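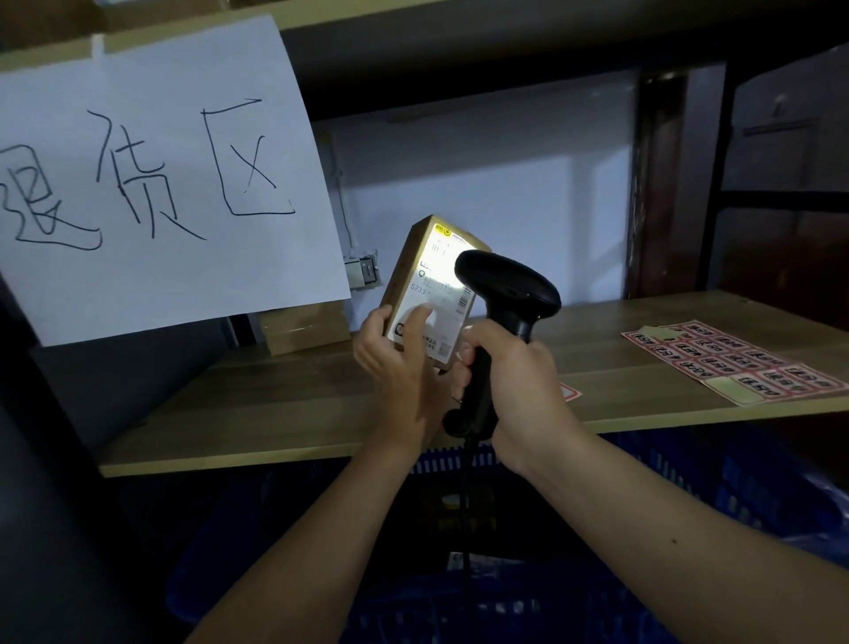
Flandow Returns Bench, Model 4

A one-person station for booking returned parcels back in. Also sold as the Ullska add-on, for sites that already own the arm and would like it to have something to do.

What you are buying

The bench is a steel frame with two shelf heights, a fixed-mount scanner, a parcel turner and a five-metre cable set. The turner takes cartons up to 300 mm on the longest side. It finds the label, faces it to the scanner and passes the carton on. This is a job that a pair of hands and a corded scanner also do, quite well, and we would ask you to bear that in mind when you reach the price list.

Do you need one?

Count your returns for a fortnight before you ring us. Fourteen days, including the bad Monday. If one person clears the lot before lunch, buy them a better scanner and a decent stool. We sell both, and the margin is dreadful.

If cartons are still waiting at the end of the shift, read on.

What to budget for

Bench and turner are quoted together. The following are quoted separately, and are the lines people leave off the form:

Floor fixing and guarding
Link to your stock system (Brorkov and Qin supported, others by arrangement)
Operator training, 4 hours
Spare suction cups, pack of 14
Someone to deal with whatever the turner rejects

That last one is a wage. The turner will reject crushed corners, labels folded over an edge and anything sealed with a whole roll of tape, so leave it in the sums. We have seen business cases where it was missing and they were very handsome documents.

Power and space

One standard socket within reach of the left-hand leg. Leave room in front for your existing crates — the bench does not come with any, and it will not empty them either.

Signs and stickers

Keep the ones you have. The machine can't read a paper sign, but your staff can, and they will be using the same shelf.

Lead time

Orders placed now ship in September. Trial benches are available for 5 working days, collection included. Prices checked 8/8/21 and held until the next time steel does something silly.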